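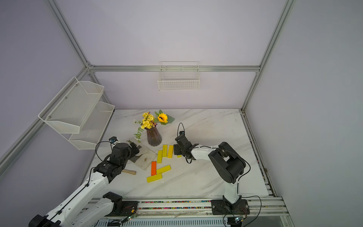

Sunflower in the ribbed vase, blocks, cloth and hammer still out.

Flowers & Vases > Keeping cut flowers
Posted Monday by Shanthi Ranasinghe

Does the penny-and-sugar business do anything for a sunflower?

I've got one sunflower in a dark ribbed vase with some little yellow daisy-type flowers, green leaves and trailing bits that look like eucalyptus. It shares the table with the yellow blocks and everything else I haven't put away. My aunt swears by a coin and a spoon of sugar in the water. The girl at the Remlow market stall swears by lemonade. The sachet people obviously swear by sachets. I've been told all three with total confidence and I don't believe any of them. Has anyone tested this with two vases side by side, or is it just something we repeat? Also, the glass is smoky and I can't judge the water through it. Does that matter?

2 answers

Wanigasekara
I did try it, once, with two bunches from the same bucket. Sugar and coin in one, plain tap water in the other. The sugar one went cloudy first and smelled like a pond. Hardly science, but I haven't bothered since. Sugar on its own feeds whatever is growing in there, and I doubt a modern coin does much to stop it. What I'd do is boring: change the water every second day, recut the stem on an angle, and strip any leaf that sits below the waterline. Sunflowers are thirsty, so check the level more than you think you need to. With dark glass, tip a bit into a white mug and look at it – if it's murky, change it.
I'd also shift the hammer and blocks before carrying a full vase across that table, but you didn't ask about that.
Helpful (77)

Nallar
lemonade works, my nan did it since before 2000 and hers always lasted. has to be the proper fizzy kind not diet. dont know about the coin. looks nice with the yellow blocks anyway, I'd leave them there
Helpful (2)

Share this page | 2 comments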